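Preguntas frecuentes: compra y presupuesto de robots de reposición para tienda
Curkavthorpe, área de equipamiento. Revisado en agosto. 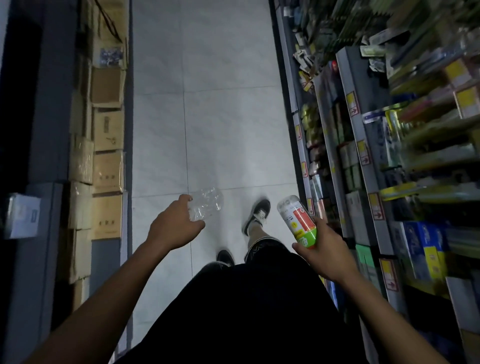
Pasillo de venta con cajas apiladas a un lado y estantería a la otra mano; traslado manual de dos botellas.

Compartido 50 veces · 3 comentarios

¿Qué tareas cubre el equipo Hodside?

Transporte de cajas cerradas desde el almacén hasta el pasillo y colocación de envases rígidos en baldas. La retirada de envases vacíos o deformados se presupuesta como módulo aparte, con otra pinza y otra validación. Los artículos colgados en ganchos quedan fuera del alcance en la versión actual.

¿Por qué se cotizan por separado los envases vacíos?

Una botella llena y rotulada tiene masa y geometría conocidas. Una botella transparente, aplastada y sin etiqueta carece de referencia en el catálogo y ofrece poco contraste al sensor de profundidad. El módulo incluye iluminación adicional y control de fuerza.

¿Qué ancho de pasillo hace falta?

La base móvil requiere 800 mm libres en el punto más estrecho. La medida se toma entre obstáculos reales: si hay columnas de cartón contra la pared, se mide desde la cara exterior de las cajas hasta el canto de la balda. El plano de arquitectura no se acepta como única fuente.

¿Hay que retirar las cajas apiladas en el pasillo?

Depende del ancho restante. Si se cumple el mínimo, pueden quedarse, siempre que la pila esté estable y no invada el recorrido. Los cables que cuelguen sobre las cajas deben fijarse antes de la puesta en marcha; el trabajo eléctrico corre a cargo del cliente.

¿Sirve un suelo de baldosa?

Sí. Se comprueban el desnivel entre piezas y el estado de las juntas. Un suelo claro con juntas oscuras no afecta a la navegación, que utiliza láser. Las zonas con luz muy intensa al final del pasillo se anotan en la visita, ya que pueden saturar las cámaras de la pinza.

¿Qué partidas componen el presupuesto?

- Base móvil y brazo.
- Pinza estándar y, en su caso, módulo de envases vacíos.
- Estación de carga.
- Levantamiento del local y mapa de estanterías.
- Alta de referencias en el catálogo.
- Formación del personal de turno.
- Mantenimiento anual.

La obra civil, la red inalámbrica y el mobiliario nuevo no están incluidos.

¿Cuántas referencias entran en el alta inicial?

La tarifa base cubre 300 referencias. Las adicionales se facturan en bloques de 50. Para el piloto conviene elegir productos en caja o botella, con rotación alta y envase estable durante la temporada.

¿Hay que cambiar las etiquetas de precio?

No. El software Jindora localiza la posición por el mapa de la estantería y usa la etiqueta del canto únicamente como comprobación. Las etiquetas deben permanecer visibles y alineadas con su producto. Si se mueven sin actualizar el planograma, el equipo detiene la colocación y emite un aviso.

¿Compra o arrendamiento?

Ambas modalidades están disponibles. La compra traslada al cliente el riesgo de obsolescencia de la pinza. El arrendamiento incluye sustitución de piezas de desgaste, pero obliga a mantener la configuración aprobada. En locales con reforma prevista recomendamos arrendar.

¿Cómo se calcula el retorno?

Con horas de reposición registradas, no estimadas. Solicitamos el desglose por tarea: traslado, apertura de cajas, colocación y retirada de residuos. La apertura de cajas precintadas sigue siendo manual y no debe computarse como ahorro.

¿Puede trabajar el robot con público en el pasillo?

La configuración de serie está prevista para tienda cerrada. El trabajo en horario comercial exige una evaluación de riesgos propia, velocidad reducida y el paquete de seguridad Kozma, que tiene partida independiente.

¿Qué documentación se entrega para pedir oferta?

Planograma vigente, fotografías de cada pasillo, medidas de ancho, listado de referencias y horario de reposición. Los expedientes incompletos quedan en espera. Indique el código de formulario 1453 en el asunto.

¿Con quién se contacta?

Presupuestos: Melahat Gökçe. Visitas técnicas y medición: Viktória Kocsis. Las visitas se realizan los jueves, antes de la apertura de la tienda.

Compartir · Comentarios (3)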